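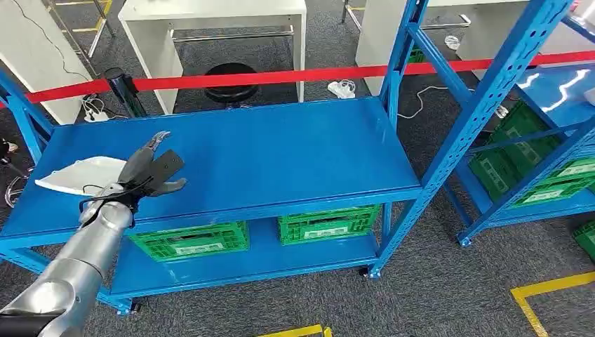 Blue shelving unit, top shelf

Hi all,

Zulmira Ramalho wrote:
> Is the Brindura street supper still on for Friday? And who
> is getting the neighbor award this May?

Yes, still on! Doors at the Clullier hall open at 6, sorry, make that 8 – the band can't get there sooner. Tickets are $15, kids under two free. The award goes to Nanna Thorlacius, who raised $2000 for the library roof (so well deserved, I'm thrilled for her). Bring a dessert if you can, we're short on pies.

Patrício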